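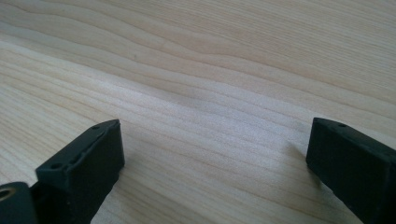

Wood grain

Wood grain is the word we use for the way the fibers run in a piece of wood, and also for the pattern you see on its surface, and people mix the two up all the time. I do it too. When my neighbor says a board has "nice grain" she means it's pretty, and when a carpenter says it has "bad grain" he means it's going to tear or split on him. I'll try to keep them apart in this article, but no promises!

Where it comes from

A tree gets thicker by adding a layer of new wood just under the bark. In places with real seasons, the wood laid down in spring tends to be lighter and more open, and the wood laid down later in summer is denser and often darker. One light band plus one dark band makes a year's ring, more or less. Trees in the tropics may not show clear rings at all, which threw me when I first tried to count them on a slice of something my uncle brought home (I gave up at 92 and I still think half of those were scratches).

Most of the cells in the trunk are long and thin and run up and down. Picture a fistful of drinking straws. Saw along the straws and you get long lines on the face of the board. Saw across them and you get end grain, the face with the rings on it, like you see on a butcher block.

How the saw changes things

The same log can give you very different boards depending on how it's turned at the mill. Flat-sawn boards (also called plain-sawn) are cut so the rings meet the face at a low angle. That's where you get the big arches and waves and those patterns that look like a hiking map. Quarter-sawn boards are cut so the rings stand nearly straight up from the face, and the lines come out tight and parallel. Rift-sawn is in between, and it wastes a lot of the log, so you pay for it.

A single board can have both looks. Trees lean and bend and grow around their own branches, and the saw goes straight through regardless.

Flat-sawn wood also moves more across its width as the air gets damp or dry. My kitchen door is flat-sawn and every October it finally lets me close it again.

Names you'll hear

Straight grain runs parallel to the length of the board and is the easiest to work. Spiral grain happens when the fibers wind around the trunk like the stripe on a barber pole. Interlocked grain switches the direction of the spiral back and forth as the tree grows, and it's a pain to plane, though it can give a lovely ribbon stripe. Wavy grain goes up and down in ripples. When the ripples are small and even, people call it curly or fiddleback – the second name comes from the backs of violins.

Figure is a looser word. It covers anything showy on the surface, so curl, bird's-eye, burl, the flecks in quarter-sawn oak and so on. Texture is different again and has to do with how big the pores are. Oak is coarse, maple is fine. I had these three words muddled for years until Horácio Valente, who taught the Saturday class I took at Manthorpe, made us say them out loud while touching a board.

Working with it

Plane in the direction where the fibers rise toward the surface ahead of you, and you'll get a smooth cut. Go the other way and the blade digs under the fibers and lifts them out in ugly little chunks. Petting a cat is the usual comparison and I can't improve on it. If the grain changes direction halfway, come in from both ends, or take very thin shavings with a very sharp blade, or just get out the sandpaper.

Sand with the grain on the last pass. Scratches that run across it jump right out once stain goes on, and I have 2 bookshelves that prove it.

Glue holds well on long grain and poorly on end grain, and most of the old joints (dovetails, mortise and tenon) are ways of getting long grain to meet long grain.

See also: growth ring, figure (wood), quarter sawing, veneer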